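Bottled and Tap Water Use in the Gretstead Residence Halls
Project report, submitted 10/14/24

1. Background
Residents of the Stedel building buy water by the case although each floor has a filling station. The project measured how much is bought and tested whether posted hardness results changed the amount.

2. Method
A survey went to 723 residents in August. Tap samples were drawn at 7 stations after a two-minute flush and titrated for total hardness. Purchase counts came from the Seok vending records.

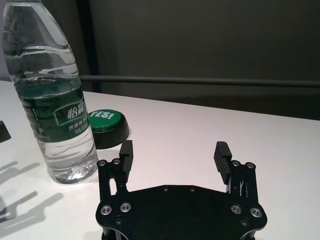

Figure 1. Bottled drinking water with green label.

3. Results
Vending sales came to 4,000 bottles over the study period. Hardness was within the city's published range at every station. Of the residents surveyed, 51 said they had read the posted results. Taste was the most common reason given for buying.
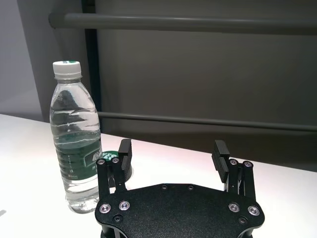

Ullex, in written comments on the draft, asked whether the two-minute flush hides the taste complaint, as residents fill from a line that has been standing overnight. First-draw samples were not taken. They should be added before the survey is repeated.

4. Limits
Cases bought off campus were not recorded.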